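2020-04-03
By Teodor Onu

4. Who gets named: families in small-town wedding reports

The wedding report is one of the most generous forms a small newspaper has, and I have enjoyed every hour spent with it. Our set holds 373 reports from the Lulitz weekly, each one read in full and coded by hand. Section 3 dealt with length and placement. The question now is a simpler one, and to my mind the best part of the whole study: when a paper tells its readers that two people have married, who else does it bring into the room?

Parents come first, nearly always. The bride's parents open the second sentence so regularly that a report without them reads like a mistake. Grandparents follow if they traveled (distance is a great way to get into print!), then the attendants, then the person who made the cake. What surprised me was how much warmth the writers got into this fixed order. A father "walked her slowly, on purpose." An aunt "would not hear of a caterer." These small touches belong to the reporter, and they are where the form comes alive.

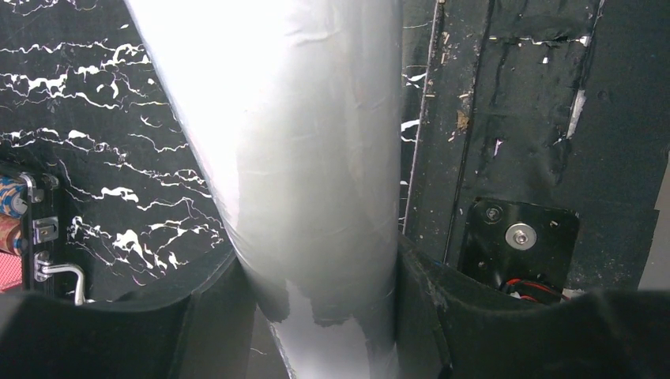

Second marriages are handled differently. The older reports cut them short, often to a single paragraph, and leave out the earlier spouse even when the town would have known the name perfectly well. In the later reports the earlier spouse comes back. A late husband may be thanked in a toast, or his mother may be seated in the front row, and the paper says so plainly. I coded 40 reports of this kind, and they are a delight to read side by side, for the reporters were clearly working out a new manner as they went along.

Children are the key to that change. In a first-wedding report a child is there to carry flowers. In a second-wedding report a child often has a speaking part: a daughter gives her mother away, a stepson reads a poem he picked himself. Once a child is quoted, the earlier family can hardly be kept out of the story, and most writers stopped trying.

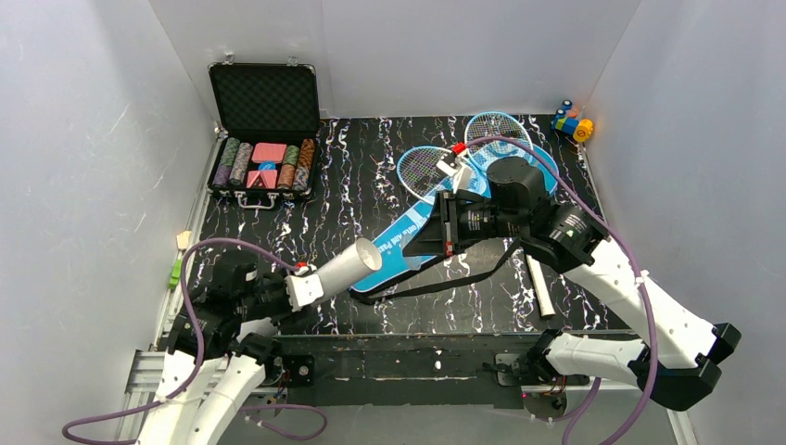 LULITZ, May — So begins the report I return to most, on a wedding held in the old boathouse on Orbán Street. The groom was a widower and the bride had been divorced. The piece names both sets of children in one sentence, in order of age, with no sign of which child came with which parent. I find that a lovely solution. It gives the reader a single family and keeps every name. We coded it as "merged listing," and the same device turns up in only 2 other reports, both by the same unsigned writer, as far as style can tell us.

Merged listing matters for the argument in Section 5. If a family appears in print as one list, later items about it (graduations, anniversaries, a fishing prize) tend to follow suit. The word "step" drops away from the paper, though it may have stayed in use at home. We have no way to know that from clippings, and the Toner interviews may help once they are typed up. 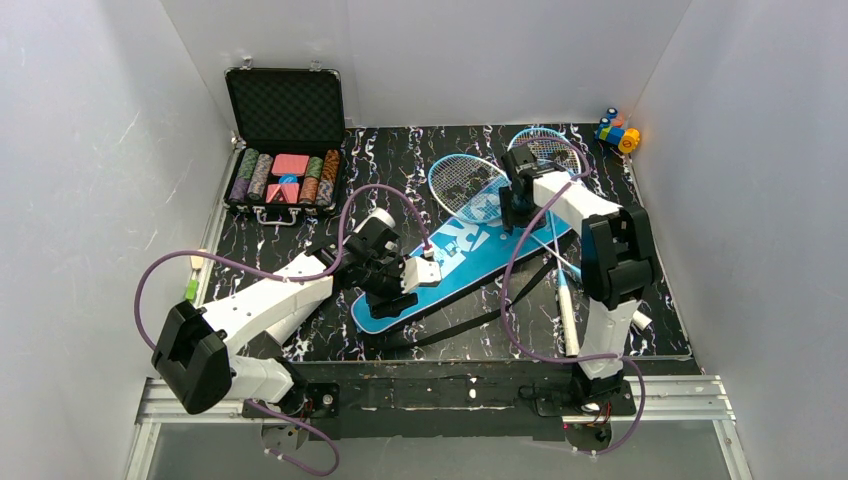 Reading time: 2 min

Figure 2. Open poker chip case on a black tabletop with white veining.

A word on the coding itself. A person counted as named if a first name or a last name was printed; "the groom's two sisters" did not count. The rule is strict, and it hides some affection. One report never names the grandmother but gives her four lines on how she danced, and I would trade a page of names for those four lines. Still, names can be checked, and a second reader could repeat the work tomorrow.

Photo captions were left out of the count. They were often written by someone else, and spellings differ from the report printed beside them. They deserve a study of their own, and I would gladly read it.

Related items
Section 3: Length and placement of wedding reports
Section 5: From wedding page to anniversary page
Anniversary notices and the missing "step"
Notes on the Toner interviews

Contact the author | Copyright Teodor Onu | Back to top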